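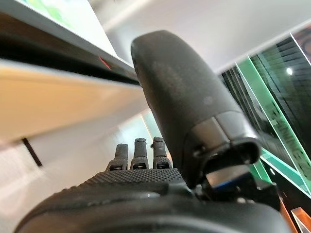
*Thumb and fingers pointing up, glass cabinet behind.*

**1/** A small safety story from our work in Gerkby. The thumb of this hand did not obey the stop command. It kept closing for 2 seconds after I pressed the button.

**2/** No person was hurt. Maya Yammine stood near the arm, and she stepped back at once. We cut the main power and wrote everything down.

**3/** The log shows 103 commands waiting in the queue. My stop was put at the end of the line, like any normal message. This was my mistake in the Issa software.

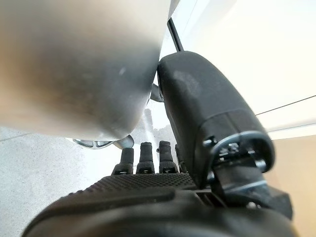 *Gerkby, April*

**4/** Thumb beside the metal body, fingers under the chrome ring. In such a position, a late stop is a serious matter. Please do not trust a software button alone.

**5/** Keir Rennie moved the stop to its own line, outside the queue. We tried it 30 times and the hand stopped each time. I still want a test with the full load before we send it to Grurdale.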